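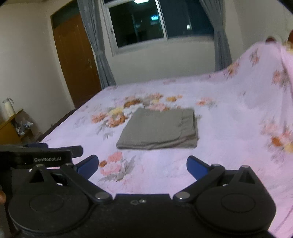
Why does the bedroom extender drop its connection every evening and then come back without being touched?
The router is leaving its 5 GHz channel when it detects what it takes to be radar, and the extender loses its link until the router has settled on a new one. Fixing the router to a channel outside the radar-sensitive range stops the drops. The full log for this ticket follows.

Summary
Subject: Extender in back bedroom loses link in the evening
Site: private house, Jotthorpe
Opened: 30 July 2023
Opened by: Leonardo Piras
Handled by: Ehsan Ansari
Status: Closed, resolved by configuration change
Line: Marras fibre, 200 Mbit/s down
Router: Marras-supplied, two bands, one network name for both
Extender: Birkis plug-in model, wireless link to router on 5 GHz
Monitoring: Jodolo, free version, running on a laptop

Initial report (Leonardo)
The extender in the back bedroom loses its link to the router most evenings, usually between eight and eleven. The light on the front goes from green to red. Phones and the laptop in that room stay connected to the extender but have no internet access. After a minute or more the light goes green and everything works again. On bad evenings this happens three or four times. Rooms nearer the router also lose 5 GHz for a moment, but the devices there move to 2.4 GHz and I would not have noticed if I had not been looking.

Already tried: restarting both units, resetting the extender and pairing it again, moving it to the other socket by the bed, updating the extender. I raised the same fault with Marras in June and was told the line tested clean.

Reply 1 (Ehsan)
A clean line test is consistent with what you describe. The line test covers the fibre and the router's outside connection and says nothing about the wireless side.

Please send the following:
Router firmware version and wireless settings page, copied as text.
Router event log covering at least one drop.
Signal reading shown in the extender's own status page.
Jodolo ping results to the router and to an outside address, run at the same time from the bedroom laptop.

Set the laptop down in one place and leave it there during the test. Readings taken while carrying it from room to room are hard to compare.
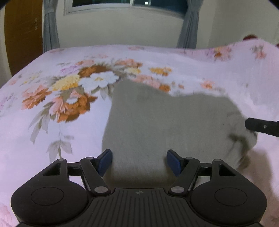 Back bedroom: bed with floral sheet, grey cloth on top.

Reply 2 (Leonardo)
Wireless settings as copied:
2.4 GHz: on, channel auto, width 20 MHz
5 GHz: on, channel auto, width 80 MHz
Band steering: on
Transmit power: high
Security: WPA2

Extender status page gives link quality 87 per cent while the light is green. Router firmware says it is up to date.

Jodolo was set to ping every 10 seconds. Two drops were caught. In both of them the pings to the router and to the outside address failed together and came back together.

Router log for the first drop, with the unrelated lines taken out:
21:14:07 wlan1: radar event on current channel
21:14:07 wlan1: channel marked unavailable
21:14:08 wlan1: selecting new channel
21:14:08 wlan1: channel 60 selected, availability check started
21:15:08 wlan1: availability check passed
21:15:09 wlan1: access point enabled
21:15:41 wlan1: client associated (extender)

The second drop has the same lines in the same order, with a different starting channel.

Reply 3 (Ehsan)
The log is clear enough to work from. Part of the 5 GHz band is shared with weather radar and other radar users. A router on one of those channels has to listen for radar and move away if it hears any. Before it may transmit on another channel in the shared part, it must listen there for 60 seconds, and during that time the 5 GHz network is off the air. This is the gap between 21:14:08 and 21:15:08. The remaining half minute is the extender finding the network again and reconnecting.

Your link quality is good, so I would leave the extender where it is. Moving it will not help with this fault.

I cannot say from the log whether the radar events are real. Routers do report false ones, and a busy neighbouring network can be enough to cause it. The evening pattern points slightly towards that, but the fix is the same in either case.

Please make these changes on the router:
1. Turn off band steering for the duration of the test.
2. Set the 5 GHz channel to 36 by hand. Do not leave it on auto.
3. Keep the width at 80 MHz. This will use channels 36 to 48, all of which are outside the radar-sensitive part.
4. Save, then restart the router.
5. When the router is back, restart the extender. Some Birkis units hold on to the previous channel until they are power-cycled.

Leave 2.4 GHz alone for now. Run Jodolo again over several evenings with the same settings as before.

Reply 4 (Leonardo)
Changes made. Step 2 was not straightforward - the channel list is greyed out until "Smart Optimise" is turned off on a different page (Advanced, then Wireless Care). With that on, the router accepts channel 36, saves it, and goes back to auto at the next restart. It might be worth adding to the instructions.

Four evenings tested. No radar lines in the router log. Jodolo shows single lost pings here and there but no run of failures. The extender light was green each time I checked.

Speed in the bedroom is a little lower than it was. Not enough to matter for us.

Reply 5 (Ehsan)
Noted, and the Smart Optimise step has been added to our article. The lower speed is expected: channels 36 to 48 are the ones most home routers use by default, so you are sharing them with more neighbours. If it gets worse, set the width to 40 MHz and compare.

Band steering can go back on. Change it on its own and wait an evening before touching anything else. If the drops return, send the router log again and I will reopen this ticket.

One more point to check after any firmware update from Marras: updates on this router have been seen to turn Smart Optimise on again. The channel shown on the status page should read 36. If it reads anything from 52 upwards, repeat the steps in Reply 3 with Smart Optimise turned off first.

Reply 6 (Leonardo)
Band steering is back on, no change. Please close.

Closed by Ehsan Ansari.
Cause: router leaving 5 GHz channel after radar detection, extender link lost during availability check.
Fix: 5 GHz fixed to channel 36, Smart Optimise off.
Hardware replaced: none.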